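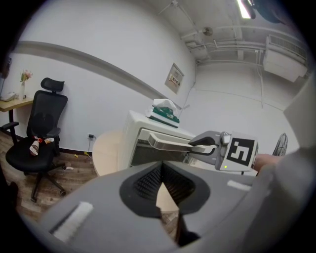
CHAPTER 4
Watching Robots at Work: The Site Visit

Before you read: bring a notebook. Pencil, not pen, pens run out. Write down what you would ask if you had five minutes with the person running the demo.

Most people meet their first robot on an open day. Not a great way to learn, too many people, too much noise. But it's what we have, so this chapter is about doing it well.

Our case is the Hodamik open day at Nusthorpe, Tuesday, October 22, 2024. Doors at nine, 40 visitors, groups of 15 at most. Ngan-ling Tseng ran the morning sessions. Po-yen Shek took the afternoon and most of the hard questions.

The work on show was household stuff. Handles, cloths, a steam iron. Ordinary room, office chair, flowers on a desk. Students from Huang expected a factory line and said so, loudly. Tseng's answer: a factory line stays put. A handle in a house is never quite where you left it.

Worth stopping on that. A gripper has to close on the handle, hold, and pull along the line the handle wants to go. Pull a little off that line and you drag the whole appliance. People correct for this without thinking. Try it at home with a drawer, two fingers only, and notice what your wrist does.

Marker plates came up too. The square black and white pattern on the back of a gripper lets a camera work out where the gripper is and which way its turned. More on this in Section 4.3, with the math.

Shek told the afternoon group that one task may need 200 tries before anyone trusts the numbers. Somebody asked if that was boring. Yes, he said. Next question.

What visitors missed, going by the feedback cards: the resets. Between tries everything goes back to its starting place. Slow, dull, and it takes up alot of the day. The Arnon group timed one at 27 seconds. Good visit notes include the resets.

Key terms for this chapter: gripper, jaw, marker, reset, trial.

Section 4.1 starts with the gripper itself. Read it before your own visit.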